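# Wrist camera: mount low and close, or up on the bracket?

**ecisneros**

Splitting this off from the controller thread. We run a two-arm tabletop cell, parallel grippers with black fingers, one diamond-textured, one small camera per wrist. The camera sits low, almost between the fingers. I want to settle whether it stays there before we record any more of the scoop task.

The task: one arm takes a small fishing net by the end of its handle, scoops a toy and drops it into the green bucket. The second arm is on standby over the tray until the handoff. Everything below concerns what the standby arm's wrist camera gives you while the other arm does the work.

Two mounts under test:

- Low mount, lens between the finger bases
- Rakena bracket, lens raised and tilted down

Same lens, same exposure, same controller (Jallari, stock firmware). Low mount first.

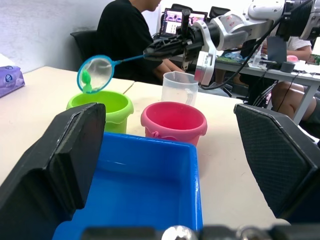 *Low mount, standby arm. Net over the green bucket, toy in the mesh.*

What I like: both fingers are in view, so you can read the opening directly without trusting the encoder. The net rim and the toy are clear of the fingers. What I don't like: the left finger takes up a large part of the lower left, and the blue tray sits so close that it dominates the lower middle. The bucket bases are right behind the far edge of the tray, so there is little visible tabletop to judge depth from.

I have the Rakena bracket on the bench and can swap it in. Opinions before I do?

---

**pbolger**

Keep it low. I ran the raised bracket on a Dernitar arm last year and went back. You gain table and lose the contact area. With the lens up there, the last bit of a grasp happens behind the fingertip, and that is the part you bought a wrist camera for.

---

**lmahuika**

Disagree, at least for this task. Paora's case was pick and place with blocks. Eliseo's standby arm isn't touching anything at that point. It needs to know where the net is, and the net is held at the far end of a long thin handle by the other gripper. Any small rotation in that grip becomes a large movement at the rim. I would want as much of the handle as possible in view.

> you can read the opening directly without trusting the encoder

If you can't trust the encoder, fix the encoder.

---

**ecisneros**

The handle is in view from the rim up to the other gripper, so I don't think we are short there. On the encoder: it's fine. I want the redundancy because the fingers flex under load and the encoder doesn't see flex.

---

**tmamani**

Has anyone looked at the jug? A clear jug with clear liquid, standing behind and between two saturated buckets. Depth on that will be poor with either mount. If the jug is part of a later step I would sort it out first. A strip of matte tape on the wall helped us a lot, two strips were better.

Separate point, the background. There are people seated behind the setup and a laptop screen showing things. With the low mount the camera looks across the table and picks all of that up. A raised, tilted lens would mostly see tabletop. For a learned policy that matters more to me than the finger coverage.

---

**pbolger**

> A raised, tilted lens would mostly see tabletop

Or hang a plain sheet behind the table and keep the better close view. Costs nothing and you can take it down again to check whether the policy survives without it.

---

**ycervantes**

Numbers, as nobody has posted any. I compared the same two mount positions on our cell in April, with Horkia fingers, so take the transfer with some care. 1,000 episodes low, 1,690 raised. The uneven split is because the low mount cable failed and I didn't go back to even it up.

Grasp from flat table: low mount clearly better.
Tracking an object held by the other arm: raised slightly better, within what I'd expect from reseating the camera.
Handoff: no difference I would defend.

Also check cable strain. Ours broke at the connector, on the side where the wrist rolls furthest. Leave a proper service loop and clamp it on the last link.

---

**lmahuika**

@ycervantes did you recalibrate hand-eye between mounts, or reuse the low transform plus the bracket offset?

---

**ycervantes**

Full recalibration each time. I tried the offset first and the residual was bad enough that I dropped it. The bracket sags a little under the camera – fine if it's constant, but ours changed with wrist pitch.

---

**lmahuika**

Then I'd want that sag measured on Eliseo's bracket before anyone calls it. Still prefer raised for the standby arm. For the arm that picks up the net, low.

---

**tmamani**

Different mounts on the two wrists means two crops and two sets of augmentation. Doable, but you will mix them up at least once. Put the mount in the episode metadata from day one.

---

**ecisneros**

Plan: low stays on the working arm. Raised bracket goes on the standby arm on Sunday, full hand-eye, sag logged at several wrist pitches. I'll move the tray toward the standby arm and away from the buckets for both runs so there is a gap to look at. Sheet goes up for half the episodes.

Paora, which screws did you use on the Rakena plate? The ones in the bag bottom out on mine.

---

**pbolger**

Same problem. Put a washer under each head.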